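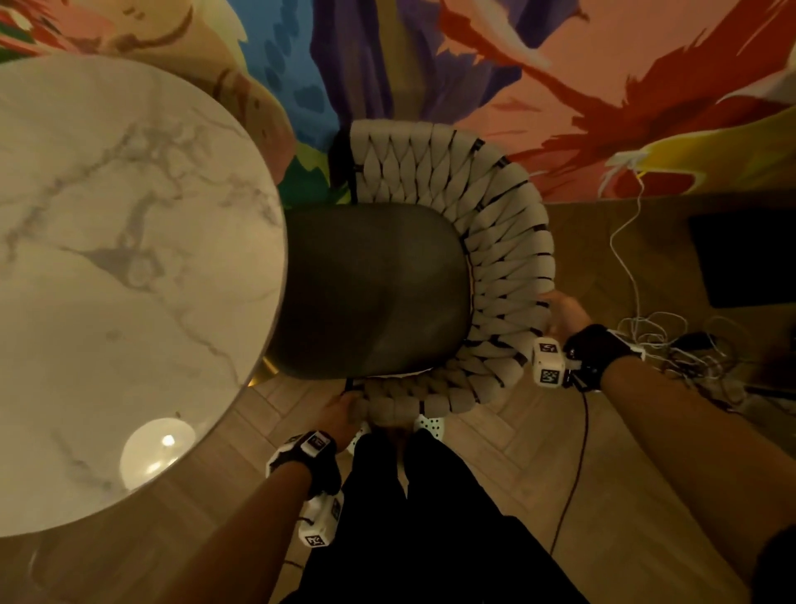
Does the Position of a Dish on the Menu Change How Often It Is Ordered?

Marlies Kuster
December 22, 2018

Final project report, Introduction to Consumer Research, Drorkar College

Background

The question for this project came from the chapter on choice in our course reader. It says that people reading a list tend to pay more attention to the first and last items than to the ones in the middle. Most of the studies in the chapter used word lists or ballots. I wanted to see if the same thing would show up on a lunch menu, where people are hungry and often already know what they want.

Dumlao is a lunch restaurant in Jillwood with one dining room and a short menu that changes twice a year. The owner agreed to let me change the layout of the menu for half of November, as long as I didn't change any prices or dish names. I also had to leave the drinks alone.

The old menu

The lunch menu has 25 items on a single card printed on both sides. Sandwiches came first on the front, then salads, then hot plates. Soup was at the bottom of the second column, under the salads, in the same type size as the side dishes. The back of the card had the kids' plates, desserts and drinks.

I chose soup as the item to test. There is one soup each day, it costs the same every day, and it can be ordered alone or with something else. The kitchen makes enough of it that it rarely runs out, which mattered because a sold-out dish would have spoiled the numbers.

The new menu

On the new card the soup was moved to the top of the first column, above the sandwiches. Everything else moved down one place and stayed in the same order. I didn't add a box, a drawing or bold type. My first draft had a box around the soup, and my instructor pointed out that I would then be testing two things at once.

The copy shop used the same cream stock as the old card so regular customers would be less likely to notice the change. All of the old cards were taken off the floor the night before the switch. The daily soup was still written on the chalkboard by the door, as before, in both halves of the month.
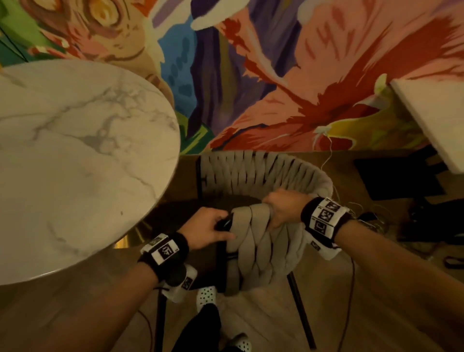
Servers were asked to keep doing what they normally do. That includes telling guests what the soup is. I thought about asking them to stop mentioning it for the month, but the owner said no, and I think that was the right decision. A rule like that would have been hard to follow on a busy day, and I would have had no way to check it.

Collecting the data

Every order at Dumlao goes through Nililent, the register program. It can export the lunch tickets for any day as a spreadsheet. I did not collect names, card numbers or anything else about the customers. A ticket is one bill, so a ticket can be for one person or for a whole table. Takeout tickets were removed, since takeout customers order from the website and never see the card.

After takeout was removed I had 2,597 lunch tickets for the month. I marked each ticket as having soup or not having soup. A ticket with three soups counted the same as a ticket with one. I marked them with a formula and then read through one full day by hand to make sure the formula was catching the cup size as well as the bowl. It wasn't at first. The cup is listed under sides in Nililent, and I had to start over.

Results

Soup was on 466 tickets in total.

Old menu: 1,310 tickets, 200 with soup (15.3 percent)
New menu: 1,287 tickets, 266 with soup (20.7 percent)

The share of tickets with soup went up by 5.4 percentage points. A chi-square test on the two halves gave a result well below the 0.05 level we use in class.

I also looked at what was ordered along with the soup. On the old menu most of the soup tickets had a sandwich on them too. This was still true on the new menu, but there were more tickets with soup and a salad. I have no good explanation for that. Salads did not move compared with sandwiches.

Problems with the study

The biggest problem is the weather. The second half of November was colder than the first, and people eat more soup when it is cold. I should have switched the cards back and forth every few days. I suggested this to the owner too late, after the first half was already finished, and swapping cards that often would have been extra work for the staff.

The soups were also different. The kitchen follows a rotation, but the squash soup came up more often in the second half and it is known to be popular. When I took the squash days out of both halves, the difference got smaller but did not go away.

Counting by ticket instead of by person is another weak point. A large table has more chances to include a soup. I checked the number of main dishes per ticket and it was close to the same in both halves, so I don't think this explains much of the result.

Last, some regulars don't open the menu at all. They would not be affected by any layout, and they are in both groups.

What I would do differently

I would pick a dish that has nothing to do with the season, such as one of the sandwiches, and I would alternate the two cards. I would also run it for longer. It would be useful to move a dish from the top to the middle and see if orders go down, because the chapter predicts that as well.

The owner has kept the soup at the top for the winter menu. The spring card will be laid out from scratch.

Sources

Course reader, chapter 6
Dumlao lunch tickets, exported from Nililent
Notes from two talks with the owner

More student reports
Bus Shelters and Waiting Times in Jillwood
Do Shoppers Read Unit Prices?
A Survey of Library Opening Hours
Paper or Online Coupons: Which Get Used?

Last updated 4:12 p.m.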